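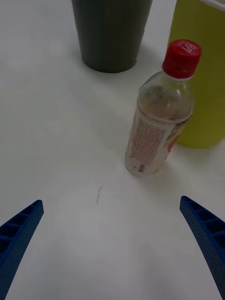

**Bench cell 3, gripper recheck after the dropped bottle**

Filled in by Shahzad Pirzada, with remarks from Dario Bassi where marked DB. Site: Jisulstead, small bench room. Please read the whole thing before you switch the arm back on, even if you only came in to borrow the bench for ten minutes. I know it's long. I'd sooner you had too much to read than too little.

**What went wrong, in short**

In March the arm picked up a full drink bottle, lifted it, and let it go partway through the swing to the drop-off spot. The bottle landed on its side, the cap held, and it rolled off the bench onto the floor near Dario's boots. He wasn't hurt, and he was very decent about it. The controller showed fault 701 (grip lost during move), but only after the arm had finished the whole swing with nothing in its fingers. That second part is what worries me more than the drop. An arm that loses its load ought to stop, and ours carried on as though all was well.

Status marks: OK, FIX (must be done before running), WATCH (fine to run, look again next time).

## 1. Before you touch anything

- [x] Arm stopped and the key in your pocket. **OK**
- [x] Red stop button pressed, released and pressed again. **OK**. It has a nice firm click now. The old one felt spongy and I was never fond of it.
- [x] Stop button reachable from both the chair and the doorway side. **WATCH**. You can reach it from the doorway if you have arms like Dario's. I have to take a step. We've asked for a second button.
- [x] Floor dry and clear. **OK**. Please check this one properly and don't just tick it from the chair, as a bit of drink on vinyl is very slippery.

## 2. Fingers

These are the soft blue ones with the ladder pattern on the inner side. They bend around whatever they close on, and they're kind to cups, but a rib can split without the finger looking any different from where you normally sit. Get up close with the torch.

- [x] Left finger, every rib looked at from both sides. **OK**
- [x] Right finger, the same. **FIX**, now done. Second rib from the base had a split right through on the palm side. You could only see it when the finger was bent by hand, which is why I missed it at the previous check, and I'm sorry about that. New finger fitted from the Flideck box.
- [x] Both fingers open and close evenly. **OK**. Before the swap, the right one was arriving a touch late.
- [x] Inner faces wiped down with a damp cloth and left to dry. **OK**. No spray cleaner, please! Somebody has been using the kitchen one and it leaves a film.
- [x] Mounting screws snug. **OK**. Snug means snug. Two of them had been done up so hard that I had to go and find the long key.

*DB: I'd like the fingers bent by hand at every check from now on, and not only looked at. It takes a minute. Shahzad has agreed, so I've added it to the sheet that hangs by the door.*

## 3. Grip and fault settings

- [x] Grip setting matches the card for the item being lifted. **FIX**, now done. The bottle had been run on the cup setting. The cup card and the bottle card lived in the same sleeve, and the cup one was in front. They have a sleeve each now, and the names are written large.
- [x] Loss-of-grip check switched on. **OK**. It was on all along, so you can stop blaming whoever you were blaming.
- [x] Arm stops when grip is lost. **FIX**, now done. The delay before the arm reacts had been left at 3 seconds from a test we ran ages ago, and by then the swing was over. It is set to 200 milliseconds. Leave it there, and come and talk to one of us if the arm seems jumpy.
- [x] Fault shows on the panel and sounds the buzzer. **WATCH**. Panel is good. The buzzer is faint, and with the Vonden compressor going next door you won't hear it.

*DB: Tested the stop with a foam block. I tugged it out of the fingers with the litter-picker during a slow move, nobody inside the tape. We did 22 pulls and the arm stopped on every one. I'd still like to see this with something slippery before we call it finished.*

## 4. Bench and items

- [x] Bench top wiped, no grit, hairs or crumbs. **WATCH**. The top is white, so every little dark mark shows, and each one needs a look. If it wipes away, good. If it's a scratch, put a dot of tape at the bench edge beside it so the next person doesn't spend their morning scrubbing it.
- [x] Items standing on their own bases, not leaning on each other. **OK**
- [x] Room for both fingers to come down on either side of the item. **WATCH**. Take care when a bottle stands in front of something a good deal bigger. The far side gets tight and a finger can come down against the big one. Pull the bottle forward a hand's width before you start.
- [x] Caps done up tight. **OK**. Give each a twist yourself. Our bottle's cap held, and I've been grateful for it ever since.
- [x] Outside of bottles dry. **OK**. One straight from the fridge will sweat, and a damp label is a poor thing to hold. Let it stand a while, then wipe it.
- [x] Low lip fitted along the front edge of the bench. **FIX**, still open. The strip has come but it's too short by a good bit. I've left it on the shelf under the window.

## 5. People

- [x] Floor tape in place and nobody working inside it during a move. **FIX**, now done. Dario was outside the old line when the bottle rolled, so the line was in the wrong place. It's been moved back by one full stride (his).
- [x] Closed shoes. **OK**
- [x] Anyone new has watched one full run with one of us beside them. **OK**
- [x] Near misses written in the book, however small. **WATCH**. Reading back, I found a note from earlier in the season saying "bottle slipped a little, caught it." That was very likely the same rib starting to go. Whoever wrote it did the right thing, and Dario and I should have read it sooner. We'll go through the book together each time we do this sheet.

## Still to do

| Job | Who | Before running? |
|---|---|---|
| Longer lip for front of bench | Shahzad | Yes, for bottles |
| Louder buzzer, or a lamp | Dario | No |
| Second stop button by the door | Shahzad, chasing Nakajima for a price | No |
| Stop test with a slippery item | Both | Yes, for bottles |
| Spare right finger reordered | Dario | No |

The cell may be used for cups and foam blocks at slow speed. No bottles until the two "yes" lines are signed off, please, and that goes for empty ones as well. If fault 701 comes up again, press stop, leave everything lying where it is and fetch either of us. The old finger is in the drawer with a tag on it if you want to see what the split looks like. Bend it gently and look on the palm side.

S. Pirzada / D. Bassi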